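Plamside shed, two-arm flower bench. Walk-round before anyone runs it at speed. Checked by Tetteh Alhassan, with Amancay Benítez on the pendant. Comments are mine unless initialled.

Scope: arms, grippers, cabling, e-stop, table, work pieces. Software is covered only where it can hit somebody. The build notes call this bench "ready for visitors". I've marked it as I found it.

Work pieces are artificial flowers and foliage, held by the stem.
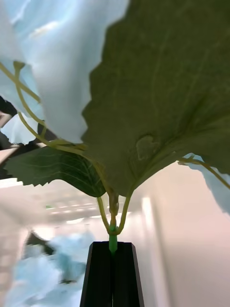
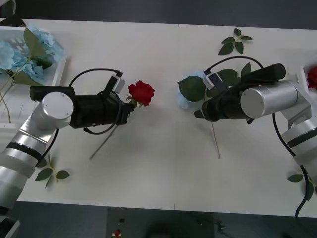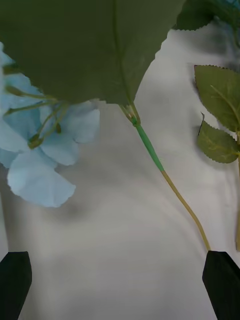
**Why check the grippers separately when the arms already have a force limit?**

The arm limit deals with the arm running into something. It says very little about what happens between two closing fingers, and a fingertip can be pinched well before the arm notices any load. Each gripper gets its own force setting and its own test.

## 1. Stopping it

- [x] E-stop reachable from the operator's spot without leaning over the table
- [x] Both arms stop on one press
- [ ] Both arms stay stopped after the button is released, until someone resets at the pendant
- [ ] Second stop at the far side

Comment: Item three passed twice and failed once. Demetrius reckons I bumped the pendant. Maybe I did, but a reset you can bump is still a fail. Second stop has been "on order" since February and I'd like to see the order.

## 2. Cabling

- [x] No nicks or flattened spots in the camera leads
- [ ] Loops clear of the wrist joint through full rotation
- [ ] Strain relief at every connector

Comment: I don't like the slack in the camera leads. A loop that clears the wrist in the home position can still snag with the joint wound right round. Run each wrist end to end by hand at low speed and watch the lead the whole way. Hook-and-loop ties are fine for now – no more electrical tape, please, it goes gummy in the summer and then someone has to scrub it off.

## 3. Grippers and fingers

- [x] Finger screws tight, marked with paint pen
- [x] Fingers meet evenly when closed on nothing
- [ ] Force setting written on the card for each arm
- [ ] Grip holds with power cut

Comment: The card for the left arm says "medium". Medium what? Put a number on it. As for power-off grip, a dropped rose won't hurt anyone, but the Girkwood crew want to borrow this bench for secateurs. That's a different inspection and the answer today is no.

## 4. Table and surroundings

- [x] Arm mounts tight, no movement when shoved
- [ ] Table seam flush, no lip for a stem or sleeve to catch
- [ ] Loose leaves and stems cleared before each run
- [ ] Floor line marked at full reach

Comment: Maximiliano says stray foliage is good practice for the vision side. Fine, but then it's put there on purpose and noted in the run log. The floor line should go 500 mm past full reach, measured with both arms stretched out. The drawing won't do, as the mounts have been shifted since it was done.

## 5. Speed and claims

- [x] Low-speed mode is the default at start-up
- [ ] Two-arm collision check tested with both grippers loaded
- [ ] Run log backs up the reliability figure

Comment: The grant form says 2,000 handovers without a fault. The log I was given has roughly 30 pages missing and counts a retry as a success. I'm not calling anyone a fibber, but I won't sign under that number. Do 20 in a row with me standing there and we can talk.

> SK: The collision check ignores whatever is in the gripper. It only knows about the arms themselves. Long stems don't exist as far as it's concerned.

Thanks, Sombat. That goes straight to the top of the fix list.

## Result

**Low speed only, two people present, no visitors inside the line once there is a line.**

To fix before re-check:

1. Collision check to include held items (Sombat)
2. Reset behaviour at the pendant (Demetrius)
3. Camera lead routing, both wrists (Maximiliano)
4. Force cards (Amancay)
5. Second stop, or show me the order

The pendant key lives in the grey drawer until items 1 and 2 are done. Ask Amancay for it.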